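Ticket 2000, phone case packing, bench 21. Opened by Tươi Bùi in January.

Fault: Fodora case does not sit flat in the clear plastic tray. Two phones, one in a translucent case clamped in the left gripper, one face down on the white board.

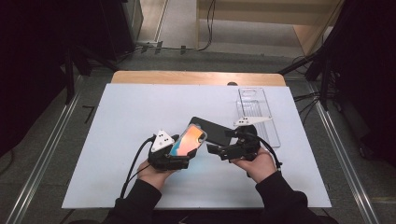 ## Checks

- Tray swapped for one from the Starnari carton. Same result.
- Black case inspected on its own, back up. Three round camera openings, raised lip. Dusty or mottled patches on the back; wipe before packing.

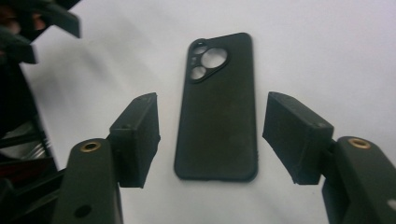
Does the whole batch of 200 need repacking?

Only the 20 in the first carton. Hold the others until Benedetti confirms the tray size.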